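Planning Software Group Tests Grasps in Simulation First

May 26, 2023

When Nkechi Oyelaran joined the manipulation software group at Olten, the grasp planner and the motion controller were maintained as separate programs with separate logs. "A failed grasp could take an afternoon to trace," she said. "We knew the arm had stopped. We did not know which part of the code had asked it to stop."

Ms. Oyelaran now leads the group, and the two programs share one record of every run. The change was completed in December and forms the basis of Magagula, the planning toolkit the group maintains for its partners at Darnov.

Each revision of the toolkit must pass 50 simulated tasks before it is released to hardware. The tasks place objects of plain shape close together, so that the planner has to choose an approach with little free space. "Crowding is where our collision checks used to be weakest," Ms. Oyelaran said. "The planner would accept a grasp on the front object and pay no attention to what stood behind it."

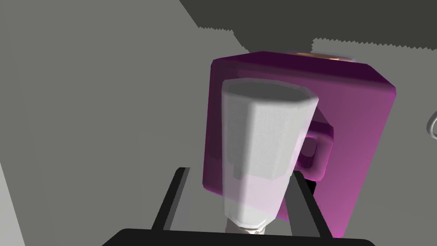
The current version treats neighboring objects as part of the grasp problem from the start. According to Thu Đàm, who wrote the collision module, candidate grasps are now scored together with the path away from the table. "A grasp with no way out gets a low score and is dropped early," Mr. Đàm said. "The search takes 40 milliseconds on our standard machine. Before the rewrite it took 43, so speed was never the argument for doing this. The argument was fewer bad plans."

Perception remains the harder question. The simulator can supply exact object positions, and the group adds noise to them on purpose. Ms. Oyelaran acknowledged that the noise model is simple. "Real depth errors gather at edges and on shiny surfaces," she said. "Ours are spread evenly. Oratile Nkuna is working on that — it will be a large part of the next release."

The group also plans to publish its replay viewer, which lets an engineer step through the last 30 seconds of any run and see the score of each rejected grasp.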